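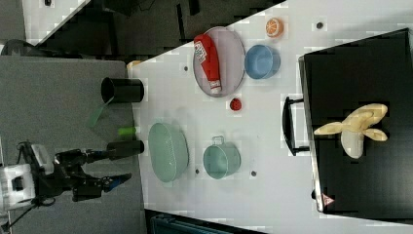

Posted by Sitthichai

How to bring a robot arm onto a packing and sorting floor without making the job worse for the people on it

At Storkis we sort mixed returns: kitchen goods, toys, whatever the stores send back. Until last August every item went from table to bin by hand. Now part of that work goes through an arm, and these are the steps I would follow again.

Step 1. Write down the job as people do it. Spend a full shift at one table. Note the reaches, the waiting and the checks people make without thinking. Our Surkbridge site skipped this and had to move two tables afterward.

Step 2. Pick one motion to hand over. We chose the lift from table to bin. Judging condition stayed with the sorters, and so did anything broken or leaking.

Step 3. Run a short trial with 100 items. Use the real mix, with nothing taken out to help the arm. Let the people from that table watch and keep the list of misses. 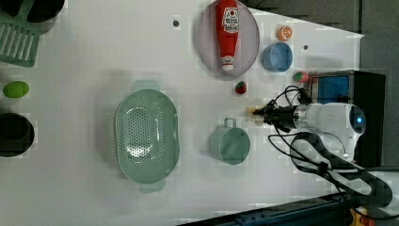
Go through that list with them the same day. Ours had three kinds of entry – slipped, wrong item, stopped for no clear reason – and the sorters usually knew which items would cause trouble before the trial began.

Step 4. Set the handover rules. Who may stop the arm, who restarts it, and who clears the table. At our site anyone can stop it. Two trained people per shift restart it. Post the rules at the table.

Step 5. Rewrite the job sheet before the first live shift. A sorter who used to lift now watches, clears and grades. We budgeted 40 hours of paid training for each table and used all of it.

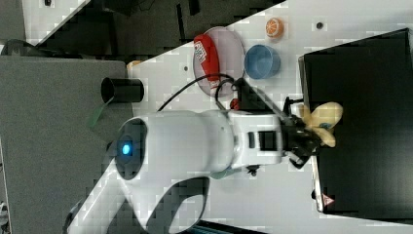

Step 6. Change the targets. Our old one was 3,000 items a week per table, and it made no sense once people were grading and clearing as well. Soft goods need their own allowance. A plush banana held over the bin by a few fingers of a gripper is a different pick from a ketchup bottle lying on a plate, and the target should say so. We log both types in Cikon and review them monthly with the shift.

Step 7. Keep one manual table open. People rotate through it, and it takes the load when the arm is down for service.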